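Home | Days Out | Food & Drink | Walks | Archive | Contact

Filed under: Days Out, Factory Visits

A morning at the Favoletti biscuit works

The Favoletti works opens its doors to the public twice a year, once in spring and again in December. I went to the December one. Tickets were free but had to be booked, and the morning tours had gone within a few days of being put up, so I was on the list for the first slot after lunch until someone dropped out and I was moved to half past nine.

The works is at the far end of the trading estate, past the tile warehouse. There is parking on the left as you go in, but it fills up, and by the time I left people were being sent to the overflow field. The bus stops at the main road and it is a ten-minute walk from there with no pavement for the last part.

We were put into groups of 12 and given hairnets, white coats and covers for our shoes. Watches and rings had to come off and go into a numbered envelope. Anyone with a beard got a second net. Then everyone washed their hands at a long trough with knee-operated taps, and the guide watched to see that it was done properly.

The tour starts in the flour store. Flour comes in by tanker and is blown into silos outside, so what you see indoors is mostly pipework and a control panel. Sugar still arrives in bags for the smaller recipes. The guide said the firm began with one oven behind a bread shop and made only aniseed rusks, which it still sells, although the plain butter biscuit overtook them long ago.

Mixing comes next and it is the loudest part of the building. Each batch of butter dough weighs 368 kilos and is tipped into a trough to rest before rolling. We were allowed to stand behind a yellow line and look in. It smelt strongly of butter and slightly of vanilla. The dough then goes through three sets of rollers, each thinner than the last, and under the cutter. The trimmings are carried back to the start on a narrow belt and worked in again.

The oven was the part I had come for. It is 40 metres long and you walk the whole length of it beside the wall, with small windows every so often. At the first window the biscuits are pale and flat, by the middle they have risen a little, and at the last one they are brown at the edges. It is very warm in there – take your jumper off before the white coat goes on, as you can't do it afterwards. After the oven they travel along an open belt for longer than they were baked, simply to cool. We each had one off the end of it. They are softer than the ones in the shops and I preferred them.

Packing was quieter than I expected. Most of the line was running the Christmas tins, which have a picture of the old shop on the lid. Broken biscuits go into plain bags and are sold in the works shop.

After that we were taken up to the tasting room, where there were plates of six kinds and a form to fill in. I gave top marks to the ginger. The lemon one is new and too sweet for me. Tea was from an urn and perfectly all right. There is a small display of old tins and moulds along the corridor, with typed labels, and I would have liked longer to look at it, but the next group was waiting.

The guide told us 1,407 people had come through on the spring open day, and that the works had capped the numbers since then. It did feel well run. The only hold-up was getting the envelopes back at the end, when two had been put in the wrong tray.

The shop takes cards. I bought two bags of broken butter biscuits, a tin for my sister and a packet of the rusks, which are hard enough that you need the tea. The broken bags sell out by midday, so go there before the tasting room if your group is an early one. Children under eight can't go on the factory floor, but there is an icing table for them in the canteen.

The whole visit took just under two hours. Toilets are by reception and there are none once you are inside. The floor is level throughout apart from the stairs to the tasting room, and there is a lift if you ask for it.

14 comments | 31 shares
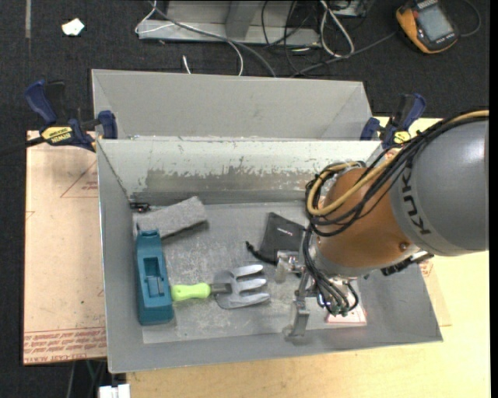
Do you have to book a separate ticket for the works shop?

The shop is open to anyone on open days, with or without a tour ticket, and has its own door round the side by the car park.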